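Two arms over one cup: planner takes the long way around or times out
Posted in Motion Planning by rimside_dev, Dec 20, 2022

Two arms share one small table and I plan for both as a single group. 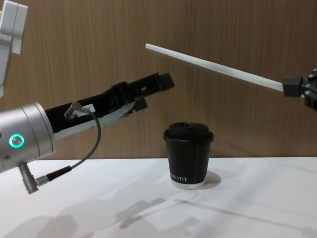

The left gripper has to come in above a lidded coffee cup while the right one holds a thin rod over the same area. In simulation the plans are short. On the real cell, three things go wrong:

The planner often swings the right arm way out and back before it settles.
With the rod attached as a collision object, planning time goes from 126 ms to over 800 ms, and some requests hit the timeout.
If I take the rod out of the model everything is fast, but then I don't trust the path.

The rod is modeled as a mesh and attached to the right gripper link. The cup comes from our perception node, which publishes a new box on every update. I'm on the Raltora planning stack with default padding. Is there a setting I'm missing, or do I need to plan the arms one at a time?

deltby_tools
Check your allowed contacts first. When you attach the rod you have to list every link that touches it, including the finger links and the clamp block if that has its own link. If one is missing, the start state is in collision and the planner spends its time trying to nudge the arm out of it. That would explain the swing too. Turn on contact reporting and look at the first pair it prints.

Second, drop the mesh. Use a capsule for the rod – a straight one sized to the thick end is fine even if the real rod tapers. Distance checks on a capsule are cheap.

Third, stop feeding live boxes into the scene during planning. Take one reading of the cup, freeze it, plan, then compare with a fresh reading before you execute. I replan if the cup has moved more than 3 mm.

I would keep the joint group for the part where both tools are close together. For the approach, plan one arm with the other held still. It's slower to run but much easier to debug.

pavedroad
just raise the timeout. mine is 60 seconds and it always finds something

lazar_cell
A longer timeout will hide a bad start state, so I'd do the contact check before that.

One thing to add to the first reply. Default padding is applied to attached objects as well, at least in the Lazăr fork of the stack. With a thin rod, the padding can be thicker than the rod itself, and the gap between the two tools closes up in the model. Set padding per object and give the rod its own value. Draw the padded shapes in the viewer when you test it – the plain view leaves them out.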